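Why I've stopped buying reading glasses online

I've now bought 4 pairs of readers off the internet, and I wear one. The Teltetti ones looked gorgeous on the model, but on me they slid down my nose every time I bent over the veggie patch (and the colour was more mustard than honey).

My friend Precious swears by measuring an old pair first. Fair enough, but a ruler can't tell you how something pinches behind the ears after lunch! 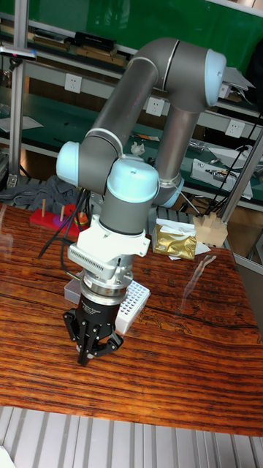

So where do I go now?

Etby, the little shop in Plarkside. I paid $232, which stung, but they bent the arms to suit me and they'll tighten the screws whenever I drop in. I'd take that over free postage any day.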